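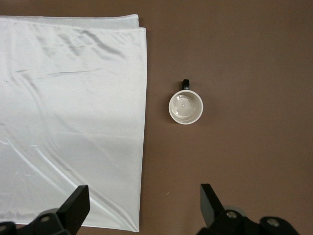
새틴 천 접는 법 좀 알려주세요 (냅킨 겸 테이블보)

코코아봉봉
지난번에 흰색 새틴 원단을 3,000원에 득템해서 식탁에 깔고 쓰는 중이에요. 근데 이게 접을 때마다 미끄러져서 미치겠어요ㅠㅠ 반으로 접으면 위쪽이 꼭 어긋나서 계단처럼 되고, 다시 펴서 맞추면 이번엔 아래 모서리가 뾰족하게 삐져나오고... 주름도 한번 가면 빛 받을 때마다 번쩍번쩍 다 보여요. 갈색 상판이라 흰 천이 더 튀는 것 같기도 하고요. 다들 어떻게 접으세요?

mikby77
저도 새틴 써요! 바닥에 큰 수건 한 장 깔고 그 위에서 접어보세요. 맨 상판에서는 답이 없어요, 매끈한 데 매끈한 걸 올리니까 당연히 밀리죠. 수건 위에서는 귀퉁이가 잘 잡혀요.

라우리
수건 좋네요. 저는 접기 전에 무조건 다림질부터 합니다. 뒷면에서 저온으로, 얇은 면 손수건 하나 덮고요. 스팀은 비추. 물방울 튀면 얼룩 져요.

베르쿠스댁
윗분 스팀 비추는 좀 아닌 듯요. 저는 폴리 새틴에 몇 년째 스팀 쓰는데 얼룩 진 적 한 번도 없어요. 실크면 얘기가 다르겠지만 3,000원짜리가 실크일 리가요ㅋㅋ 옷걸이에 걸어놓고 멀찍이서 쐬면 긴 주름도 쭉 펴집니다.

라우리
다리미마다 다르죠. 제 건 오래돼서 물을 뱉어요. 한 번 당하고 나면 못 써요 진짜.

코코아봉봉
폴리 맞을 거예요ㅋㅋㅋ 스팀은 일단 구석에 조금만 해볼게요. 참, 머그컵 얘기도 여쭤보려고 했는데 깜빡했네요. 흰 머그에 손잡이만 까만 거 쓰고 있거든요. 이걸 새틴 위에 두는 게 나아요, 옆에 두는 게 나아요? 위에 두면 예쁘긴 한데 불안해서 자꾸 옆으로 빼놓게 돼요.

아노마
무조건 옆이요!! 저 작년 10월에 새틴 러너 위에 커피 올려놨다가 러너 끝을 팔꿈치로 당겨서 그대로 쏟았어요. 컵은 살았는데 천은 못 살렸어요... 커피 물은 진짜 안 빠져요.

mikby77
저는 위에 둬요. 코르크 받침 하나 놓으면 괜찮던데요? 그리고 흰 컵에 흰 천이면 까만 손잡이가 포인트 돼서 예쁠 텐데 옆으로 빼면 아깝잖아요.

베르쿠스댁
받침도 같이 미끄러져요. 천이 움직이는데 받침이 무슨 소용이에요.

mikby77
논슬립 매트를 천 밑에 깔면 되죠. 저희 집은 그렇게 해서 잘 씁니다.

두반
갑자기 끼어들어서 죄송한데 접는 거요, 꼭 반으로 접어야 하나요? 저는 휴지심 큰 거에 돌돌 말아서 보관해요. 접은 자국 자체가 안 생기니까 다림질도 거의 안 해요. 심은 원단 가게에서 그냥 주더라고요. 긴 심은 200원 받는 데도 있고요.

라우리
오 이건 저도 해봐야겠네요. 근데 서랍에 들어가요?

두반
서랍엔 안 들어가고 장롱 옆에 세워놔요. 먼지 때문에 헌 베갯잇 씌워서요.

코코아봉봉
와 말아두는 건 생각도 못 했어요! 저희 집 장롱 옆엔 청소기가 있어서 자리 좀 만들어야겠지만요. 평소엔 말아두고, 꼭 접어야 될 땐 수건 깔고 해볼게요. 컵은... 논슬립 매트 살 때까진 옆에 둘래요.

아노마
잘 생각하셨어요. 매트 사도 옆에 두세요ㅋㅋ

mikby77
아니 매트 사면 위에 올려보시라니까요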